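How to Set Up a Weekly Calorie Budget in a Spreadsheet

Last updated June 9, 2021

A daily calorie target is simple to follow but handles uneven weeks badly. One large meal puts the day over and the remaining six days carry no record of it. A weekly budget treats the seven days as a single total, so that a higher day can be offset by slightly lower ones. The steps below set one up in any spreadsheet program.

The method assumes you already have a daily maintenance figure, either from a calculator or from your own food log. It is not suitable for anyone who is pregnant, under 18, taking medicine for diabetes, or with a history of disordered eating. In those cases speak to a doctor or dietitian first.

What you need

A spreadsheet program
Kitchen scales that read in single grams
Your maintenance figure in kcal per day
Bathroom scales, used at the same time each morning

Step 1: Enter the fixed values

Open a blank sheet. In A1 type Maintenance and put your daily figure in B1. In A2 type Daily deficit and enter 300 in B2. This is a moderate value. Larger deficits can be entered, but the sheet becomes harder to keep to and the weight readings become harder to interpret.

In A3 type Weekly budget. In B3 enter:

=(B1-B2)*7

Step 2: Build the day table

Leave row 4 empty. In row 5 enter the headings Day, Planned, Eaten, Difference and Weight in columns A to E. Fill A6 to A12 with the numbers 1 to 7. Start the week on whichever day you normally shop, and keep to it.

In B6 enter =$B$1-$B$2 and copy it down to B12. In D6 enter =C6-B6 and copy it down in the same way. A positive number in column D means you ate more than planned. Ignore column D on any day that has not been filled in yet.
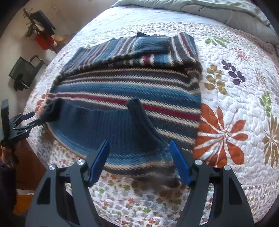 Striped knit on a white quilted bedspread.

Step 3: Move calories between days

Overtype the Planned cell for any day you expect to be higher, such as a day with a restaurant meal. Take the same amount from two or more other days. Do not take more than 200 from any single day. If the extra meal will not fit within that limit, accept a smaller weekly deficit and make a note of it.

In A13 type Total. In B13 enter =SUM(B6:B12) and in C13 enter =SUM(C6:C12). B13 should equal B3 once you have finished moving figures. If it does not, one of the changes has been entered on one side only.

Step 4: Log what you eat

Enter one total per day in column C. Weigh dry foods before cooking and use the dry-weight value from the packet. Mixing dry and cooked values is the most common source of large errors — rice and pasta in particular.

For home-cooked dishes, add up the ingredients, divide by the weight of the finished dish in grams, and multiply by the weight of your portion. A pot totalling 2,880 kcal that weighs 2,000 g gives 1.44 kcal per gram, so a portion of 100 g is entered as 144.

Round to the nearest 50 if you are estimating. A figure such as 637 for a meal you did not weigh suggests a precision that is not there.

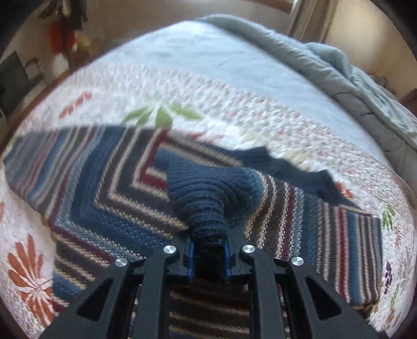 Knitted bands in navy, cream and burgundy.

Step 5: Record weight and review

Enter your morning weight in column E. In E13 enter =AVERAGE(E6:E12). Compare only the weekly averages, never single days. Water and salt can shift a single reading by more than a week's expected change.

After four full weeks, compare the first and last averages. If there is no downward movement and the log is complete, lower B1 by 50 and run another two weeks. If weight is falling faster than you intended, raise B1 by the same amount. Change one value at a time.

Copying the sheet

Duplicate the tab for each new week and clear columns C and E. Reset column B by copying B6 down again, after checking that B6 still holds the formula. Do not carry an unused balance into the next week.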